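June — pixel notebook, idle set for Lollum

Picked this up again after lunch. Goal for today was to finish the base bob for the small yellow guy and get the eyes to stop jumping between frames 5 and 6. The bob is done. The eyes are mostly done.

Base is the standard 15 by 15, no outline on the bottom two rows, same palette as the Wekesar pack so the two sets can sit next to each other in a comment and not look like strangers. I keep a copy of that palette in the first layer of every file now. Last month I worked from memory and got the shadow one step too orange on four of them, and Nassoro caught it only after they were posted.

Frame timing, for whoever opens the file next:

Frames 1 to 4, 80 ms each, going down
Frame 5, 120 ms, bottom of the bob
Frames 6 to 9, 80 ms each, coming up
Frame 10, 2,000 ms, hold before it loops

I tried the hold at 800 first. It looked nervous. With the longer one he just sits there and then remembers to breathe, and that reads much better at small size. The blink goes in the middle of the hold, so frame 10 will have to be split. Did not do that yet.

The eye jump: cause found. I had moved the eyes with the head on frame 5 but the highlight pixel was on its own layer and stayed put. At 15 pixels you would think one pixel of highlight does not matter, but it makes him look to the left for a tenth of a second, every loop. Merged the highlight into the eye layer. After that I still saw a little flicker on frame 6, and that one is the anti-aliasing at the edge of the mouth. I shifted the darker shade one pixel in. Better. Will look again tomorrow with fresh eyes.

File size went up with the extra shades. I took out two of the in-between yellows that only showed on frame 3 and could not see any difference. Left the transparent index alone. Last time I reordered the color table to save a few bytes, the exporter picked the wrong slot for transparency and everything came out with a green box behind it.

On the exporter: Skester still writes a disposal setting I did not ask for. If you export straight from the timeline, each frame is left in place and the next one is drawn over it, so you get a ghost of the top row when he goes down. The fix is the same as before. Export, reopen, set every frame to clear, save again. I asked Nahuel if the newer build changed this and he says no, he is doing the same thing by hand. He has a batch action for it that he will send me.

Tested on three backgrounds: white, the dull green of the site, and near black. White is fine. Green is fine. On near black the light edge pixels on the left cheek stand out. I darkened two of them by one step and it helped on black without hurting the others. I don't want to go further than that. Most people will see these on the green.

Second emote, the wave. Sketch only. The arm is the usual problem, there is no room for it. Options I tried:

Arm starts inside the body and slides out. Looks like he is sticking out his tongue sideways.
Hand only, no arm, floating next to the head. Readable right away. Matches the older sets.
Wider canvas, 22 by 15, full arm. Nicest motion, but it pushes the text around it in a line of chat.

Going with the floating hand. Nassoro prefers the wide one and he has a point about the motion, but the pack notes say single width unless the emote is a pair, and I would like to keep to that for this set. If there is time I will do the wide one as an extra and put it in the folder for bigger stuff.

Hand is a 4 by 4 block with the corners off. Three positions, left, middle, right, then back through the middle. I drew a fourth one, a bit higher, as a sort of overshoot at the right end. One frame at 60 ms. You can't pick it out, but when I turn it off the wave goes stiff. Keeping it.

Things still undecided about the wave: does the head tilt with the hand or stay still. Tilt means redrawing the eyes at an angle and I have never got that to look right below 20 pixels. Could fake it by lowering one eye by a pixel. Nahuel did that in his sleepy set and it works there, but those eyes are closed, so it is just two lines.
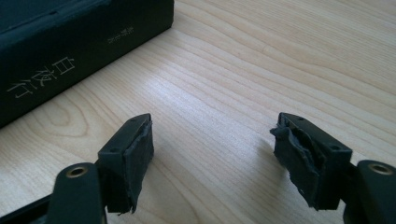 Moving on to the collab. Fuentealba is the long strip one, where each person takes one section and the emotes hand something along from left to right. Our section is number 7. The object that comes in is a balloon, and we can do what we like with it so long as a balloon goes out on the other side at the same height. Same height means row 9 counted from the top, I checked with the template. The section before us has their balloon leaving at row 10, so somebody is off by one. I sent them a note. If they don't answer I will have our guy catch it at 10 and lift it to 9, it is one extra frame.

Plan for our part: he takes the balloon, floats up, gets worried, is pulled down by the next one along. Nahuel does the floating part, I do the catch and the worried face. Nassoro said he would do the timing sheet so all our frames add up to the same loop length as the rest. Important, because if our loop is even 20 ms short, the handoff drifts and by the tenth loop the balloon is coming out of nowhere.

Worried face: tried three mouths. Flat line is too calm. Open circle reads as singing. Wavy line, two pixels up and two down, is the one, but it needs the eyebrows or it looks seasick. Eyebrows are two pixels each in the darker brown. They sit one row above the eyes with no gap. A gap makes him look surprised.

Naming. Please use the set name first and then the action, all lower case, no spaces. lollumidle, lollumwave and so on. I found three files in the shared folder called final and one called final2 and had to open them all. The one called final2 was older than two of the others. I renamed them and moved the old ones to the attic folder, nothing deleted.

Preview sheet: I want to do it as a plain grid again, emote on top and the code to type underneath. Last sheet had them all animating at once and a few people said it was hard to look at. Could start each one at a different point in its loop. That would need a separate export for each, or one big animation with the offsets baked in, and the big one will be heavy. Leave it for the end.

To do next:

Split frame 10 and put the blink in
Look at the mouth flicker on frame 6 again
Wave, clean up the hand shading, the thumb side is too dark
One-pixel eye drop test for the tilt
Get the batch action from Nahuel
Ask again about row 9 or row 10
Swatch for the balloon string, the gray in the template vanishes on the green background

Stopped at 5:40. Idle file saved with layers, wave is still a sketch, collab section has the first two frames blocked in and nothing else.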